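# Was vom Etikett übrig bleibt: Wortschöpfungen im Drogerieregal

Projektbericht, Seminar »Namenkunde des Alltags«, Wintersemester

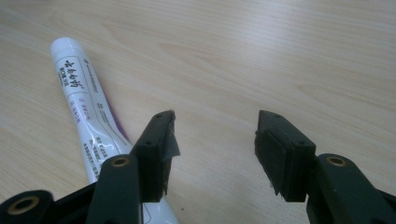 Die Idee zu diesem Projekt entstand in der Warteschlange einer Drogerie, also dort, wo man viel Zeit zum Lesen und wenig Auswahl an Lektüre hat. Unsere Frage lautete: Woran erkennen Leute, wofür ein Produktname steht, wenn der Name selbst nichts bedeutet? Im Exposé stand noch etwas von »phonosemantischer Transparenz«. Der Begriff hat die zweite Sitzung nicht überlebt.

## Material

Grundlage war eine Liste mit 2.346 Produktnamen, die wir aus Prospekten und Regalen abgeschrieben haben. Abgeschrieben heißt: von Hand, in eine Tabelle, mit allen Tippfehlern, die dazugehören. Nach dem Entfernen von Dubletten und Wörtern, die man ohnehin im Wörterbuch findet, blieben über 900 Namen übrig. Einer davon war eine Hausnummer. Wir haben ihn gestrichen.

Namen in anderen Schriften als der lateinischen kamen nicht in die Auswertung. Das ist eine echte Lücke. Gerade im Chinesischen arbeiten Markennamen mit Zeichen, die Laut und Bedeutung zugleich tragen, und unsere Einteilung in »sprechend« und »nicht sprechend« wäre daran sofort zerbrochen. Von uns liest niemand Chinesisch, und ein Kapitel auf der Basis einer Übersetzungs-App wollten wir der Seminarleitung ersparen.

## Vorgehen

Für die Befragung haben wir eigene Namen gebildet, damit sich niemand auf Werbung aus der Kindheit berufen kann. In die Endrunde kamen Ostora, Brullel, Nigatu und Bramden. Die Befragten sollten jedem Namen eine Warengruppe zuordnen: Zahnpasta, Waschmittel, Käse oder Versicherung. Die Versicherung war als Kontrollgruppe gedacht und hat uns den meisten Ärger gemacht.

Verteilt wurden 500 Fragebögen, zum größten Teil in der Mensa, zwischen zwölf und halb zwei. Wer schon einmal versucht hat, Menschen mit einem Teller Spätzle in der Hand für Suffixe zu interessieren, kann sich die Rücklaufquote vorstellen. Ein Teil der Bögen kam mit Soßenrand zurück; soweit lesbar, wurden sie gewertet.

Lionel Bickerstaff hat die Auswertung übernommen und dafür ein Farbsystem entwickelt, das er selbst nach den Weihnachtsferien neu lernen musste. Die Legende steht im Anhang, Blatt zwei.

## Ergebnisse

**Ostora** wurde am häufigsten der Versicherung zugeordnet. Als Begründung tauchte mehrfach auf, der Name klinge »nach Hochhaus mit Springbrunnen«. Die Endung auf -a, die wir für ein sicheres Körperpflegesignal gehalten hatten, fiel kaum ins Gewicht.

**Brullel** ist Käse. Hier herrschte eine Einigkeit, wie wir sie sonst im gesamten Fragebogen nicht gefunden haben. Wir vermuten einen Einfluss des doppelten l, können das aber nicht belegen, da kein zweiter Name mit doppeltem l im Test war. Das hätte uns auffallen können.

**Nigatu** verteilte sich auf Zahnpasta und Waschmittel. Auffällig oft stand am Rand »klingt japanisch«, was als Hinweis auf Reinheit gemeint war. Über die Verbindung zwischen beidem haben wir eine ganze Sitzung lang diskutiert und uns anschließend vertagt.

**Bramden** erhielt Stimmen in jeder Gruppe. Eine Person hat eine fünfte Spalte eingezeichnet und »Kleinstadt mit Autobahnanschluss« hineingeschrieben. Methodisch ist das ungültig, inhaltlich halten wir es für die beste Antwort der Erhebung.

## Kritik am eigenen Vorgehen

Die Warengruppen waren ungleich gewählt. Zahnpasta und Waschmittel liegen so nah beieinander, dass viele Befragte bei beiden ein Kreuz gesetzt haben, obwohl fett gedruckt darüber stand, dass nur eines erlaubt ist. Außerdem wurden die Namen nur schriftlich vorgelegt. Eine Hörprobe war geplant, scheiterte aber an der Frage, wo Brullel betont wird. In der Gruppe gibt es dazu bis heute zwei Lager.

Die Reihenfolge auf dem Bogen war bei allen gleich. Dass der zuletzt genannte Name die unklarsten Antworten bekam, kann also am Namen liegen oder an den Spätzle.

Für eine Fortsetzung würden wir die Namen mischen, den Käse durch etwas weniger Beliebtes ersetzen und die Befragung in die Bibliothek verlegen. Die Rohdaten liegen im Seminarordner, die Tabelle mit den Farben bitte nur lesend öffnen.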